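Trutgate ouvre à ses partenaires une collecte de gestes du quotidien pour apprendre aux robots humanoïdes à ranger une salle de bains

Communiqué de presse, 19 novembre 2024 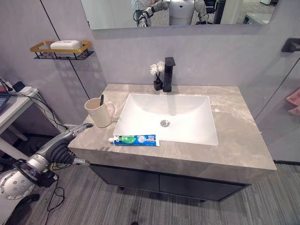 Une campagne née d'une question toute simple

Poser une brosse à dents dans une tasse, rapprocher un tube de dentifrice du bord du lavabo, remettre un savon sur son étagère : voilà des gestes que nous faisons chaque matin sans y penser, souvent à moitié endormis, et qui demandent pourtant à une machine une patience considérable. C'est à ces gestes que Trutgate consacre, depuis le mois d'août, sa nouvelle campagne de collecte de démonstrations, baptisée Gruveneo, dont nous sommes très heureux de présenter aujourd'hui les premiers résultats.

L'idée nous trottait dans la tête depuis longtemps. Nos précédents travaux portaient surtout sur la cuisine et sur le tri de petits colis, et plusieurs de nos partenaires nous demandaient, avec beaucoup de gentillesse et un peu d'insistance, quand nous passerions enfin à la pièce d'à côté. Nous y sommes ! Un coin salle de bains a donc été aménagé dans nos locaux, avec son plan de toilette en marbre gris, son lavabo blanc, son grand miroir et jusqu'à un petit vase de fleurs artificielles près du robinet.

Des exemples guidés par des opérateurs

Chaque démonstration est réalisée sur un robot humanoïde à deux bras, conduit à distance par un opérateur formé par nos soins. Les images prises à hauteur de tête sont enregistrées en même temps que la position des bras et des doigts, puis relues avant d'être versées dans la base. À ce jour, 182 démonstrations ont été validées, sur les 200 que nous nous étions fixées pour cette première étape, et nous tenons à remercier très chaleureusement les équipes qui ont recommencé, parfois bien des fois, la saisie d'une même tasse par son anse.

Le programme comprend huit tâches, de la plus courte (déplacer un objet d'un côté à l'autre du lavabo) à la plus longue (remettre en ordre tout le plan de toilette). Entre deux enregistrements, les objets changent de place et d'orientation, afin que le système n'apprenne pas par cœur une seule disposition. Les essais manqués sont conservés à part, avec une courte note de l'opérateur, car ils nous sont précieux pour comprendre où le geste se dérègle.

Le miroir, un compagnon exigeant

Il faut dire un mot du miroir, qui a beaucoup occupé nos soirées. Le robot peut s'y refléter, tout comme les personnes qui travaillent auprès de lui, et un système d'apprentissage doit savoir faire la différence entre une tasse et son reflet. Nous avons choisi de le laisser en place, comme dans n'importe quel logement.

Des partenaires fidèles

Cimow assure l'annotation des séquences, tâche par tâche, et Liapis prend en charge l'entraînement et l'évaluation des modèles. Quatre laboratoires recevront en avant-première un extrait de la base, accompagné de sa documentation en français et en anglais. Les équipes de recherche qui souhaiteraient se joindre à eux sont les bienvenues et peuvent nous adresser une brève présentation de leur projet.

À propos de Trutgate

Trutgate conçoit et met en œuvre des campagnes de collecte de données pour la robotique de service, depuis l'aménagement des espaces jusqu'à la livraison des enregistrements vérifiés.

Contact presse : service communication de Trutgate. Visites du plateau sur rendez-vous, pour les journalistes comme pour les établissements d'enseignement.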